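The arm lives on a shelf in the shop in Skirlow, between the drill press and a box of dead printers. One gripper, two fingers. A cable tied back with strips of old inner tube. I went over for an hour and stayed most of the afternoon, so these notes are long, and typed up fast.

The builder asked me to leave names off. Fine by me. The shop is shared, people come and go, and the arm has had a few pairs of hands in it. But one person started it and still does most of the work, and that's who is talking below.

It began with a broken wrist. A real one, a human one. "I couldn't turn a screwdriver for weeks. So I sat there and read about arms. Then February came and the cast was off and I'd already ordered motors." The first order was wrong, as it happens. Too weak at the shoulder. Those motors now open the vent flap over the paint corner and do it well.

Total spent so far, $400, not counting things pulled out of the scrap bins. The aluminum was free. The base is a slice of old countertop. The power supply came from a guy in Britbridge who was clearing out a garage and would not take money for it. "He took a jar of pickles."

I asked what the arm is for. Long pause.

"Picking stuff up. I mean that's the whole goal. Pick it up, put it over there, don't crush it. People come in and want it to pour a beer. I want it to pick up a sponge two times in a row."

And does it?

"Sponge, yes. We're past sponge."

The builder logs every try in a spiral notebook, pencil, one line each. Object, light, got it or dropped it. The last page I saw ended at try 122. Lots of D's for dropped. Some D's with a circle round them, meaning it dropped the thing and then closed on air and carried it away very carefully, nothing in its hand at all. There's a fair number of circles.

The shoulder joint took the whole spring. Version one was printed, and it cracked along the layers. Version two was printed thicker and cracked slower. Then somebody at the shop had a lathe job going and turned a hub out of bar stock on thier lunch break, and that was it, solved. "Months of me being clever, and then a piece of metal." The printed ones hang on a nail by the door. You can buy one if you want. No one has.

The code is a mess, I was told, and I was not shown it. It runs on an old laptop with a missing F key. The planner came from a student project called Cabanatuan, free to use, last updated ages ago, and half of it has been rewritten since. The other half no one dares touch. "There's a line in there that says do not remove, and no reason. I removed it once. Okay. Never again."

What happened?

"It went for the lamp."

Then we got on to the camera, which is where the afternoon went. 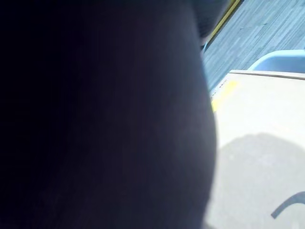
The camera is the part everybody argues about. First plan was one on a pole, looking down at the whole bench, and it was fine till the arm moved, and then the arm was in the way of everything. So it went on the wrist. Small, cheap, rides along with the hand. Now it sees what the hand sees, and it also sees the hand. "Look at it. Big dark finger right up against the lens, totally out of focus, and all you get is a strip down the right side. Bit of deck, bit of blue plastic. That's your world. Go find something in that." The dark finger is a problem of its own, and so is the sun. Outdoors the pale panel goes nearly white and the arm throws a big soft shadow over it with a round top, and a rounded shadow is exactly the kind of shape the code likes to call an object. "It'll try to pick up its own shadow. I've watched it try. It's so sure."

I asked why go outside at all then, if indoors works.

"Because indoors works." Laughs. "Indoors I know where the lamp is. I put the lamp there. You get really good numbers and then you open the door and it's a toaster again."

So the arm gets carried out when the weather allows. Takes two people, one for the arm and one for the laptop and the cords. Setup is slow. Level the base, clamp it, find the zero on every joint, check the fingers close square. Skip the last one and you spend half an hour blaming the software. The builder has a card taped inside the laptop lid that says FINGERS FIRST, and told me it gets ignored weekly.

Fixes for the shadow. Several tried. Masking out the finger in software was easy, since the finger is always in the same place when the hand is open. When it closes the mask is wrong, so now there's a second mask, and a fade between them that sort of works. For shadows, they compare a frame from before the hand comes in with one from after. If a shape wasn't there before, ignore it. Good idea, except the sun moves and clouds move and the whole "before" goes stale in minutes.

"The real fix is mounting the camera further out to the side. I know. Everybody tells me. Then it hits things."

Has it hit things?

"Two cameras. Two lenses anyway. One camera lived."

There's a bracket on the bench now, half filed, that would tip the camera outward without sticking it out much. It needs two holes and a rainy day. The builder would also like thinner fingers, but thin ones bend, and bending fingers was last winter's problem and no one wants it back.

We talked money a bit. A shop in Brillutville offered to buy the arm, as is, for a window display. Told no. "They wanted it to wave. It can wave! It's the one thing it does perfectly. But then I don't have an arm." There was some talk of building a second for them, arms only, no camera, no brain, and that talk is still going on.

I asked what advice there is for somebody starting out. This got the fastest answers of the day.

"Buy the strong motor for the shoulder. Just buy it. Put a big red switch where you can reach it with your foot. Write down what you tried, in pencil, right then, becuase you will not remember. Get connectors that click. Don't demo it for your family."

Why not the family?

"They're polite about it."

Next up is soft things. Socks, a bag of rice, maybe bread. The grip force is set by a number in a file right now, same number for everything, and that has to change. There's a pressure sensor in a drawer, still in its bag. After that, a proper cover for the elbow, where the wires rub. After that the builder wouldn't say, but there was a drawing on the wall with wheels on it.

Shop night is open if you want to see the arm run. Bring something to pick up, not glass. If the light's good they'll take it outside, and somebody will need to carry the cords.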